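How many demos before a block-spelling policy stops embarrassing me?

Posted by Sigrún Frandsen, Dec 17, 2018

I have been teleoperating a simulated arm through a letter block task for what feels like my entire adult life. The goal is modest. There is a mat on the table, there are little blocks with letters on them, and the arm should put the blocks on the mat in a line so they spell something. I drive, the recorder records, and a behavior cloning network is supposed to watch me and learn.

I have 131 good demos. The network has learned one thing from them, which is to move with great confidence to a spot slightly left of whichever block it wants and close on air. It does this every time. I have never seen such consistency from anything I trained.

I record the wrist camera and one fixed camera over the table. Every episode starts with the arm swung out to the side, so the first stretch of wrist video is mostly floor.
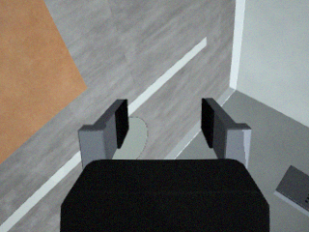
Community Help > Turklow Robotics Club > Data Collection Team

My club mates say "get more data," which is what they also say about the weather. Before I give up my evenings to reach 1000 episodes, I'd like to know if I'm recording the wrong thing. Specifically:

Should I trim the opening where the wrist view has no blocks in it?

Do the letters need to face the same way every time? Mine end up sideways as often as upright and I stopped fixing them in October.

Is it bad that I drive the same path each time? I have gotten quite good at it.

Haruna Yokoyama

Your third item is your answer, and you were so proud of it too.

If you always come in along the same line, the network only ever sees the view from that line. The first time it drifts a little, it's looking at something it has no example of, so it does whatever was nearest in the training set and drifts some more. Be a worse driver. Start from different heights, come in crooked, notice, and correct. The corrections are the valuable part, and I'd bet you have been throwing those episodes away as "not good." Go dig them out of the trash if it's still there.

On trimming: don't cut the whole opening. The policy has to get from the side to the table somehow, and if you remove that it will start each run with no idea how. Cut only the part where you're sitting still, reaching for your coffee. Long pauses teach it to pause. I had a policy at Lawal that learned to wait, beautifully, forever.

Sideways letters are fine as long as you decide what you're asking for. Look at one of your own wrist views with the fingers open over the row: 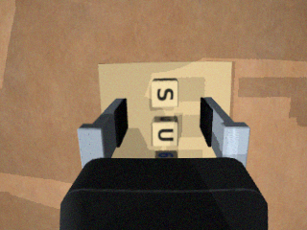

Wrist camera, fingers open on either side of the "U", with the "S" beyond it.

Both of those letters are turned about a quarter turn from upright in that view. If your success check only cares about order, good, leave them. If it cares about rotation, then you have been labeling sideways rows as successes and the network is right to be confused. Check that before you record anything else. Also notice how hard the shadows are on that mat. If your light never moves, the network may be steering by shadow edges. Randomize the light. It costs you nothing in sim except a slightly longer render.

mirley_fan_2000

get more data

Vulluvton

Disagree with the above, or at least with the order of it. I'd look at the camera sync first. "Slightly left, every time" smells like an offset to me. If the recorded action is a couple of frames ahead of the image, the network learns to act on a picture that is already old, and you get a nice steady miss. Replay one of your own demos open loop, from the same starting state. If the replay misses as well, your recordings are off and no quantity of crooked driving will save you.

Then look at the overhead camera. People treat the fixed view as a bonus, but it's the only one that knows where everything is before the arm gets there.

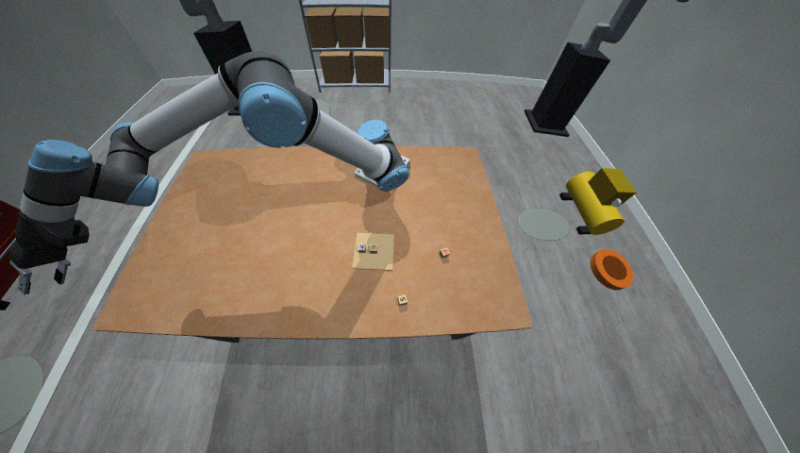 I'd also vary how many blocks start on the mat. If you always reset with all of them off it, the policy never sees a half-finished word except in the middle of your own perfect run, and it won't know what to do with one. Start some episodes with 2 blocks already placed and the rest scattered. They're shorter to record, so you get through them quickly, and the resets are less tedious.

For the count, my spelling task started working at almost 1000, but half of those were from before I fixed the sync and I suspect they were doing nothing but heating the room.

Sigrún Frandsen

Replayed one open loop. It missed. Slightly left.

I'm fixing the sync tonight and then I'll go practice driving badly. The success check only looks at order, so the sideways letters get to stay.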